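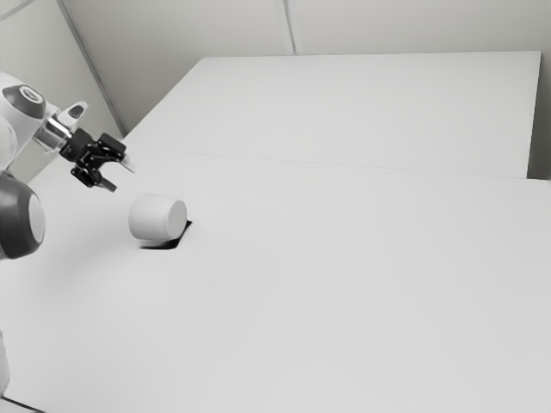 White tables, computer rendering

Ninora: Parliaments and the Cost of Military Missions Abroad
Progress report to the Butell Fund, first half of the second year
Jun 22, 2023

1. Purpose of this report

The present report covers the work done since our last report in December. It follows the order of the work plan, with the exception of the archive part, which I put first, as the fund asked us in its last letter to say more about it.

The question of the project is the same as in the application. When a parliament agrees to send soldiers abroad, how much does it know about the money, and does it ask again later when the mission becomes more expensive? We study small and middle-sized democracies, where the committees have few staff members and the debates are often short.

2. Archive work

The collection of parliamentary records is finished for all countries but one. We now have 3,903 documents in the Isora database: committee minutes, written questions, budget annexes and the answers of ministries. The missing country changed the rules of its reading room in the spring, and each request must now be signed by the head of the institution who makes it. Our request was signed and sent, and the answer is still open. If we do not receive it before the autumn, we will continue with the printed debates only and say so clearly in the publication.

The coding took longer than we planned. In the first version of our codebook, a "question about cost" was any question in which a sum of money was named. This was too wide. Many members of parliament mention a sum only to praise the mission or to attack the government, and do not ask for anything. We therefore wrote a narrower rule and coded a sample of 300 documents a second time, with both coders working separately. The agreement between them is now good enough for us to go on, although for the older minutes it stays weaker. These are written in indirect speech, and it is often hard to see who is asking and who is only repeating.

One early result can be reported with some caution. Questions about cost come mostly at the moment of the first vote and then again when a mission ends. In the years between, the committees receive the figures but seldom discuss them. We expected some decrease, but not such a long silence – in two of the countries it lasts for several budget years.

3. Public opinion survey

The survey was carried out by Wouters, the same company that did our pilot. It reached 1,394 respondents, which is enough for the comparison between the groups described in the application. Half of the respondents read that the mission is paid by a special tax, the other half that it is paid from the general budget by borrowing.

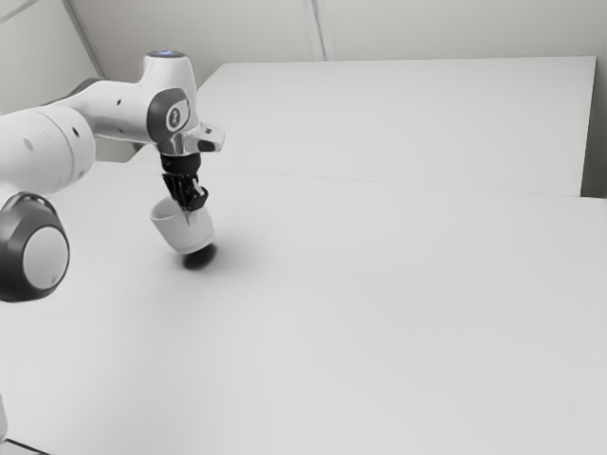 The wording of the tax version had to be changed after the pilot. People understood "contribution" as something voluntary, and several wrote in the comment field that they would not contribute. We now use the word "tax" in all languages, which is less elegant but does not leave room for doubt. For this reason the pilot answers cannot be added to the main survey, and we have left them out of the tables.

The analysis has only started. Wouters delivered the weighted data later than agreed, and the first file had an error in the variable for education. The corrected file is in order. We will send the fund a short note with the main tables when the checks are complete, and I ask you kindly not to circulate any number from the earlier draft.

4. Difficulties and changes

The workshop with committee clerks was moved from the spring to the autumn, as it fell together with the budget session in most of the parliaments. The room and the interpreters could be rebooked without a fee. One research assistant left the project for a permanent position. The post was advertised again and the new assistant has begun, but the interviews stood still during this time. They are the part of the plan where we are most behind.

5. Budget

Spending is below plan on travel and above plan on translation. We ask for permission to move the unused travel money of this period to the translation line. The total does not change. The detailed statement is in Annex 2, signed by our finance office.

6. Next steps

Until the next report we plan to finish the coding, hold the clerks' workshop and take up the interviews again. A first article on the committee minutes is in preparation, and the draft will be sent to the fund before we submit it.

Contact: Ninora project office | © 2023 Ninora | Back to top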